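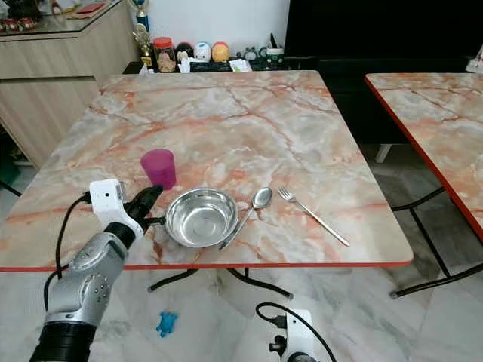 A marble-patterned table with a magenta cup, a steel bowl, a spoon and a fork.

The lunch counter on the east side of Bodville has had three owners and one soup. Elvia Aguirre bought the business from her uncle, who had it from a couple who moved to Clondside, and the chicken and rice recipe came with the lease both times.

Bodville has 2,021 residents, down a little from the last count, and 19 places to buy a hot meal if you include the gas station. Most of them close by three. People who work the late shift at the cannery in Trirnstead used to drive home hungry or eat out of a vending machine.

Aguirre started staying open until nine in April. She kept the menu short: soup, beans, two kinds of sandwich, pie when there is pie. "I didn't want to run a dinner restaurant," she says. "I wanted to sell lunch later in the day."

The first weeks were slow. Braulio Alvarado, her cook, remembers nights when he and the dishwasher ate most of what was left. Then the cannery crews found out, and after them the nurses, and by summer the pot had to be filled twice.

Prices are the hard part. Chicken costs more than it did, and so does the cooking oil. Aguirre raised the soup by 50 cents and heard about it for a month. She makes up some of the difference by buying onions and carrots straight from Hongmei Zheng, who farms 2 acres off the county road and delivers in the morning before school.

Other owners have been watching. Rigoberto Carrillo, who runs the bakery two doors down, tried evening hours and gave them up — bread buyers come early, he says, and there is no changing them. Marisol Magaña has had better luck at her taco window, which now stays open as long as Aguirre's lights are on.

The counter seats 12. At half past seven on a cold night every stool was taken, and four men in work boots were standing by the door with their bowls, talking about the price of tires.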